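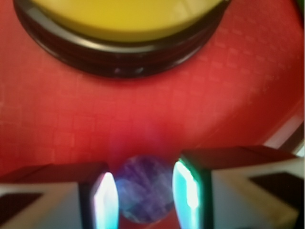 Plallambridge Handling Cell – Maintenance Meeting, June

Present: Svatopluk Urban (chair), day shift lead, controls, stores
Apologies: Tarkedley site

1. Minutes of last meeting
Accepted with one change. Item 4 should have read "left finger", not "left camera".

2. Gripper fingers
Both finger pads were replaced at 1,044 cycles. The old left pad had lifted at the lower corner. Stores has 3 pairs on the shelf and will order more from Kaczorowski when that drops to one.
Controls asked that the finger gap be checked with the gauge after every pad change – the last two changes were done by eye. Agreed.

3. Wrist camera
Picture is soft when the arm is moving. Day shift lead wants exposure shortened before anyone touches the focus ring. The bright strips along the inner edges of the fingers show up strongly in the wrist view and throw a bluish-violet patch on the red surface. Controls to mask that area in the part-finding step and report back.

4. Red work surface
The faint grid in the surface was discussed. Controls does not want it used for calibration. The printed target stays in the cell drawer and goes back there after use.

5. Grip test
Of the last run of pick tests, 94 percent passed. Most of the failures were on round parts. Closing speed to be cut by 20 percent for those parts only, and the test repeated. Urban will sign off the new setting.

6. Software
Fleltenari update put off until item 5 is closed. Back up the current program first.

7. Any other business
Cable tie missing at joint five. Day shift to fit a new one before the next run.
Tarkedley asked for a copy of the pad change sheet. Stores to send it.

Meeting closed at 10:40.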